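Zwischenbericht Juni: Wahrnehmung und Planung für das Falten von Oberbekleidung
Projekt Homulberg, Teilvorhaben Software – an Silvia Danko, Programmleitung Cordier

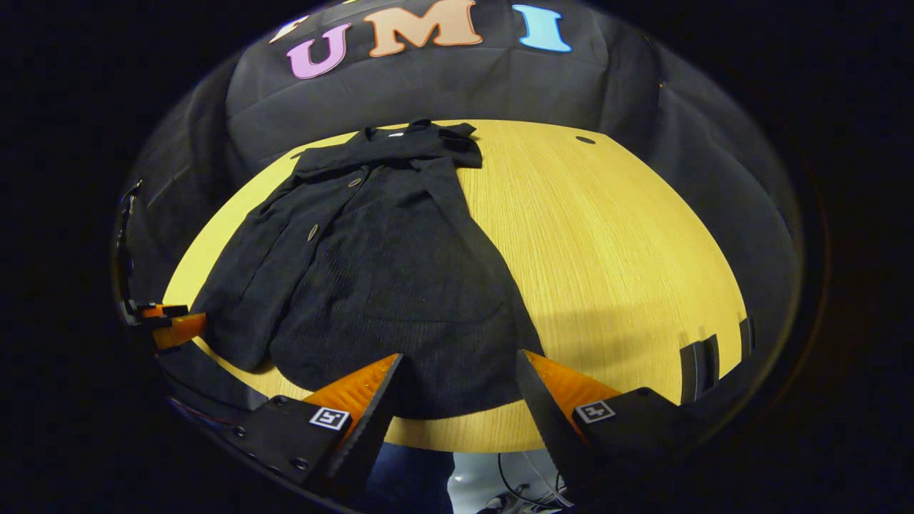
Seit dem letzten Bericht ist bei uns richtig viel passiert, und ich freue mich, dass ich diesmal mehr als Vorarbeiten melden kann. Die Verarbeitungskette läuft jetzt durchgehend, von der Rohaufnahme mit den handgeführten Greifern bis zur trainierten Bewegungsstrategie, und zwar ohne dass jemand zwischendurch Dateien von Hand umkopieren muss. Das war im Frühjahr noch undenkbar!

Datenbestand
Wir haben 193 beidhändige Demonstrationen im Archiv, die alle Prüfungen bestanden haben. 36 weitere hat die automatische Prüfung aussortiert, fast immer, weil die Kameraposition bei schnellen Drehungen verloren ging. Oldřich Jelínek hat dafür die Lokalisierung umgebaut: Sie bricht bei einem Aussetzer nicht mehr ab, sondern setzt an der letzten sicheren Stelle wieder an. Ob sich damit ein Teil der aussortierten Aufnahmen retten lässt, prüfen wir gerade.

Wahrnehmung
Dunkle Stoffe bleiben das schwierigste Thema. Bei einem schwarzen Mantel liegen Knopfleiste, Tascheneingriff und Falten im Bild so dicht beieinander, dass die erste Version unserer Segmentierung Ärmel und Rumpf zu einer einzigen Fläche verschmolzen hat. Jarmila Kadlec hat das Training auf Kanten und Merkmalspunkte umgestellt, also Kragen, Ärmelende, Saumecken und Knöpfe. Das Ergebnis hat uns alle überrascht: Die Saumecken werden nun auch dann gefunden, wenn der Rest des Kleidungsstücks stark zerknittert ist. Beim Kragen klappt es noch nicht zuverlässig, besonders wenn er in sich zusammengeschoben ist.

Die Öffnungsweite der Greifer lesen wir aus den Markern an den Fingern. Die Auswertung berücksichtigt jetzt die starke Verzeichnung des Fischaugenobjektivs, und die Kurven sind dadurch deutlich ruhiger geworden.

Planung und Regelung
Kvido Vrabec hat den Planer für zwei Arme so erweitert, dass beide Greifer auf eine gemeinsame Zeitachse gelegt werden. Vorher lief der linke Arm gern etwas voraus, und der Stoff wurde schräg gezogen. Die Strategie gibt nun 12 Schritte im Voraus aus, danach wird neu geplant. Im Simulator sieht das schon sehr schön aus. Am echten Aufbau in Sultley haben wir bisher nur einzelne Teilbewegungen gefahren, vor allem das Einschlagen der Ärmel.

Werkzeuge
Das Sichtungsprogramm Vukach ist bei allen im Team im Einsatz. Es zeigt beide Greiferansichten synchron und springt auf Tastendruck zur nächsten auffälligen Stelle. Hjørdis Amundsen hat eine Vergleichsansicht ergänzt, mit der man zwei Modellstände an derselben Aufnahme nebeneinander laufen lassen kann – seitdem reden wir in den Besprechungen endlich über dieselben Bilder.

Offene Punkte
Die Latenz zwischen Bildeingang und Armbewegung schwankt stärker, als uns lieb ist. Wir vermuten den Treiber der Aufnahmekarte und tauschen ihn als Nächstes aus. Außerdem fehlen noch Demonstrationen mit gefütterten Jacken.

Bis zum nächsten Bericht wollen wir 3 vollständige Faltabläufe am echten Aufbau vorführen, vom ausgebreiteten Mantel bis zum abgelegten Stapel. Für die Vorführung bräuchten wir von Ihrer Seite noch die Freigabe der zusätzlichen Rechenzeit; den Antrag schickt Hjørdis Amundsen getrennt zu.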